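Robot club, week whatever-it-is

25 June 2023

So the kitchen task is finally under way! For anyone new: I'm one of the evening lot at Tarix, our student robotics club, and this term we've been teaching Pultora (that's the humanoid, named by a vote I lost) to do jobs in a pretend flat. Wanpen Saengthong runs the sessions and she's very patient with us, even when I plug the wrong thing into the wrong thing. Twice.

My job is the drawer under the big grey appliance. It sounds easy. You walk up, stop, grab the front edge, pull. But if the feet stop a bit too far left the arm has to stretch, and then the wrist goes funny and everything feels wrong -- so most of my Thursday went on shuffling and swearing quietly. My notes file for this one drawer is now 400 lines long and half of it is me arguing with myself about where the feet go.

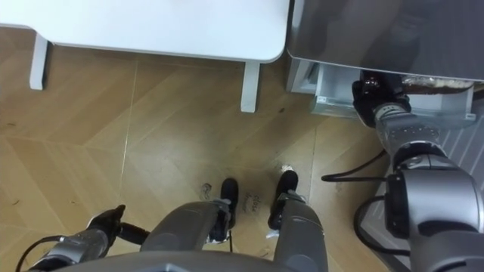
Wanpen reckons we should sort out pulling before we even think about pushing it shut again, and she's probably right, though I'd love to have both ready for the Chuensuk meet in October. There are 3 of us on the arms and everyone has a different theory about how hard to grip. Mine is "less than you think". We'll see!

Next time: cupboards, if I've stopped dreaming about drawers by then.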